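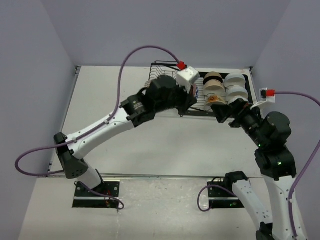
Primo Villa asks whether mugs go in the rack upside down or on their sides. Upside down, with the rim resting on the wires and the handle turned toward the outside. On its side, a mug holds a spoonful of water in the bottom and leaves a ring on the shelf later.

4. Placing and loading the Flestberg wire rack

4.1 Wipe the tabletop and let it dry. Grit under the base wires will scratch a white surface.

4.2 Set the rack down on its flat base, with a long side toward the wall. Leave 2 inches between the rack and the wall so that air can move behind it.

4.3 Press down on each corner in turn. If the rack rocks, lift it off and bend the low corner back by hand — a quarter inch is usually plenty.

4.4 Load mugs first, then bowls, then plates. Keep the heaviest pieces over the middle of the base.

4.5 Leave a finger's width between mugs. Printed mugs should not touch each other or the wire uprights, as the pattern can rub off over time.

Note: Set a folded towel or a Bassi tray under the rack if you load it straight from the sink. Change the towel when it is soaked through.

Caution: Do not lift the rack by one end while it is loaded. Empty it first, then carry it with both hands under the base.

Caution: Do not put cast iron in the rack. The load limit is 14 pounds.

5. Cleaning

5.1 Once a week, wash the rack in warm water with dish soap and a soft brush. Pay attention to the joints where two wires cross.

5.2 Rinse, shake off the water and stand the rack on end for 90 minutes before using it again.

5.3 Check the coating for chips. Bare wire will rust — cover small spots with the Prindwood touch-up pen and allow a full day for it to harden.

Note: Steel wool and bleach will damage the coating.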